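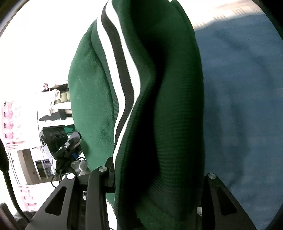 Le velours, il faut l'oublier au sèche-linge, répond Skandent, deuxième message du fil, avant même d'avoir dit bonjour.

Question posée par Endale
Peluches partout depuis que je lave à 30
J'ai un lave-linge de 8 kg, acheté en juin, et tout en sort couvert de petits fils clairs. Les poches sont vidées (je le jure), le filtre est propre, je mets la dose de lessive indiquée. Mon conjoint propose de ne plus porter que du blanc. D'autres idées ?

3 réponses

Skandent
Donc : pas de sèche-linge, velours à l'envers, essorage doux. Et sépare les serviettes du reste. Une serviette neuve, c'est un mouton qui mue.

Tolteo
Vinaigre blanc.

Sedside (meilleure réponse)
Vinaigre blanc, d'accord, mais il n'a jamais ramassé un fil. Commence par remplir moins : un tambour bourré frotte tout contre tout, et le coton perd.
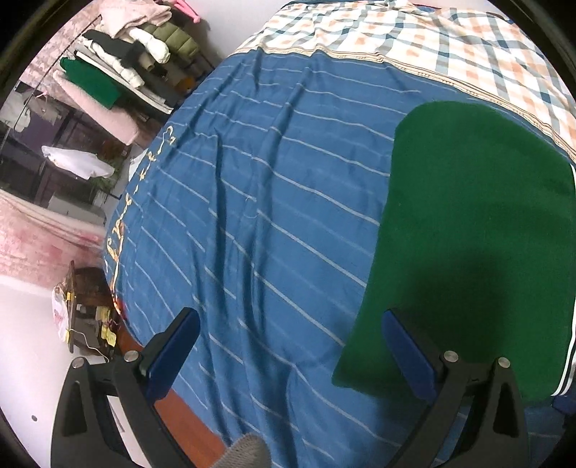 Ensuite, trie par matière et pas seulement par couleur. Les éponges et les polaires donnent, le velours et les mailles sombres prennent. Le linge de lit mérite sa propre machine, avec un rinçage en plus. Avant de ranger, étale chaque drap sur le matelas et regarde-le de biais : sur un bleu à fines rayures pâles comme celui-ci, la petite boucle de fil près du grand pli ne se voit qu'une fois le nez dessus. Celle-là, on ne tire pas, on coupe au ras.
Pour les vêtements déjà atteints, brosse à habits dans le sens du poil, sur tissu sec. Le rouleau adhésif marche aussi, j'en suis à 22 recharges et je ne veux pas en parler.

Endale
Merci, je teste ce week-end. Tolteo, combien de vinaigre ?

Tolteo
Un verre.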